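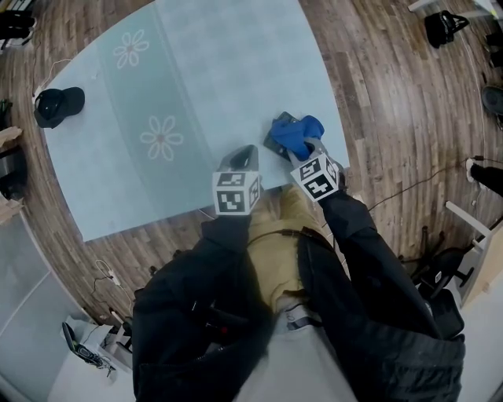
文：イネセ・ペルン（Inese Pärn）／Arnesus 町政ページ　7月

クキネ町議会、請願の必要署名数は「300」で決着　1000人案は引っ込む

夜の9時半をまわってようやく終わりました、クキネ（Kukine）の町議会。私、夕飯を食べずに行ったんですよ。6時開会だし、議題も少ないし、まあ8時には出られるだろうと高をくくっていたら大間違いで、請願のルールひとつでここまで延びるとは思いませんでした。

結論から書きます。住民が町議会に請願を出すときに必要な署名は、いまの200人分から300人分に引き上げられることになりました。当初の案は1000人分。5倍ですよ、5倍！ それが本会議の途中で修正されて300に落ち着き、賛成多数で可決、という流れです。反対に回った議員もいましたし、棄権もありました。新しいルールは次の会期から使われます。すでに受理されている請願には、これまでの200が適用されるそうです（この点、休憩時間に事務局でもう一度確かめました。提出済みの方、ご心配なく）。

そもそも何の話だったのか、初めて読む方のために少し戻りますね。

クキネには、住民が一定数の署名を集めると、議会がその件を必ず本会議で扱わなければならない、という決まりがあります。「必ず」というのがミソで、担当部署が預かって終わり、では済みません。議場で読み上げて、議論して、採るか採らないかを決める。これまでの基準が200人でした。小さな町にしてはそこそこの数ですけれど、日曜大工の店の前に半日立っていれば（私は昔、図書館の開館時間の件でやりました）なんとかなる、くらいの感覚です。

で、この春からこの制度がにわかに忙しくなりました。きっかけはPlastamerの倉庫の件です。町の東側にある工場が倉庫を建て増したいと言い出し、トラックの通り道をどうするかで請願が出て、それに反対する請願が出て、さらに通行時間だけを問題にした別の請願まで出た。議会はそのたびに本会議の時間を割くことになり、予算の審議が後ろに押される。傍聴席にいた私も、同じ交差点の名前を何度聞いたかわかりません。

そこで議長が出してきたのが、署名を1000人分にする案でした。理由は「議会が議会の仕事をするため」。気持ちはわかるんです。読まなくてはいけない書類が増えて、終わるのは夜中近く、翌朝は皆さん本業がある。でも1000となると話が別で、そこまで集めた請願なんて、私の知るかぎりこの町では一度もありません。つまり事実上、請願という道を閉じるのと変わらないんじゃないの、と思った人が大勢いたわけです。

反対の署名は、数週間で806人分集まりました。議場でこの数字が読み上げられたとき、傍聴席がちょっとざわっとしたんですよね。だって806です。いまのルールなら余裕で通る数なのに、新しい案が先に通っていたら、この反対署名そのものが足りなくて門前払いになっていた。前のほうの席から「ほらね」という声が上がって、議長に静かにするよう注意されていました。

議長はこの点を突かれて、しばらく手元の紙を見ていました。それから、806という数は重く受け止める、ただし制度の設計は一件の数字で決めるものではない、と答えています。まっとうな答弁だとは思います。思いますけど、声はいつもより小さかったです。

修正案が出たのは、8時少し前の休憩が明けてからでした。廊下で何やら立ち話の輪ができていたので、ああ動くな、とは思っていたんです。出てきた数字は300。あわせて、同じ件についての請願は一つの会期にまとめて審議する、という一文が加わりました。実務のうえではこちらのほうがずっと効くはずで、最初からこれを出していれば9時半にはならなかったのでは……と、空腹の私は思いました。

ただ、この「同じ件」というのがくせものです。誰が、何をもって同じと判断するのか。Plastamerの倉庫の例で言えば、道の請願と時間の請願は同じなのか、別なのか。質問した議員がいて、答えは「議長が判断し、理由を文書で残す」でした。文書は公開されるのかと重ねて聞かれて、公開する、と。この「公開する」は議事録に載りますので、私は載ったところまで見届けるつもりです。

もうひとつ、あまり話題になっていませんが、オンライン署名の扱いも少し変わります。これまでは紙の署名が主で、オンラインは「参考」という妙な立場でした。今後は本人確認ができたものに限り、紙と同じ一筆として数える。確認の方法はまだ決まっていません。役場の窓口で一度登録する形になりそうだ、という説明はありましたが、その窓口が平日の昼間しか開いていないのはどうするんだ、という話はこの日は出ずじまいでした。私から役場に問い合わせ中です。返事が来たらここに書き足します。

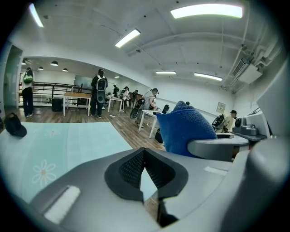

コ・スンジャさんに言わせると、300でもまだ高いそうです。終わったあと出口のところで捕まえて話を聞いたのですが、川向こうのロジーテ（Rozīte）地区だと、顔見知りに片っ端から頼んでも200がやっとで、300となれば橋を渡ってこちら側の人にも頼みに来なければならない。バス停の屋根のような、あの地区の人しか困っていない話に、こちら側の人がどれだけ名前を書いてくれるのか。「1000が300になったから勝った、みたいに言われるけれど、うちのほうは200のときだって苦労していたんです」とのことでした。

これは正直、私も議場では考えていなかった角度でした。倉庫の件のように町じゅうがわいわい言う話なら300くらいすぐでしょう。困るのは、小さくて、場所が限られていて、でもそこに住む人には毎日のことだ、という話のほうです。地区ごとに基準を分ける案はないのかと何人かの議員に聞いてみたら、反応はばらばらでした。面白いと言った人、境界線をどこに引くかで三年もめると言った人、それから、聞かなかったことにして車の鍵を探しはじめた人。名前は書きませんが、だいたい察しがつくと思います。

賛成した側の言い分も載せておかないと不公平ですね。修正案に賛成したある議員は、署名の数だけが住民の声を届ける道ではない、と話していました。議員に直接電話をしてもいいし、本会議の前には誰でも発言できる時間がある。ひとり3分です。たしかにこの3分は思ったより使われていなくて、この晩に手を挙げたのは、反対署名を持ってきた方を除けば、墓地の水道の蛇口がずっと直らないという方だけでした。（蛇口の件は担当課が調べるそうです。こちらも気になるので追いかけます。）

とはいえ、3分しゃべっても議会には答える義務がないんですよね。請願との違いはそこです。読み上げて、議論して、記録が残る。だからみんな寒い日も署名板を持って立つわけで、3分の発言があるでしょ、と言われても、うーん、という顔になるのは無理もないと思います。

Plastamerにもコメントをお願いしたところ、議会の手続きについて意見を述べる立場にはない、という短い返事が来ました。倉庫の計画そのものは変わっておらず、次の会期で審議される予定です。提出済みの請願はこの時に一緒に扱われる見込みで、長い夜になりそうです。今度はパンを持っていきます。

前回の記事に届いたおたよりで多かった質問に、ふたつだけ。

署名は町に住民票がないとだめですか、という質問。はい、今回もそこは変わっていません。働きに来ているだけの方、夏だけ家にいらっしゃる方の署名は数に入りません。夏の家の方からは毎年のように不満の声が届くのですが、この日は議題に上がりませんでした。

年齢の下限は、という質問。こちらも従来どおり16歳からです。学校の前で集めている人がいるけれど大丈夫なのか、とも聞かれましたが、場所についての決まりは敷地の外であれば特にないそうです。

議事録の公開は二週間後の予定。役場の掲示板とウェブサイトの両方に出ます。修正案の全文だけ先に読みたいという方は、窓口で頼めばコピーをもらえます。午前9時から、昼休みは閉まりますのでご注意を。

追記：初出時、修正案が出た時刻を「7時少し前」と書いていましたが、「8時少し前」の誤りでした。ご指摘くださった方、ありがとうございます。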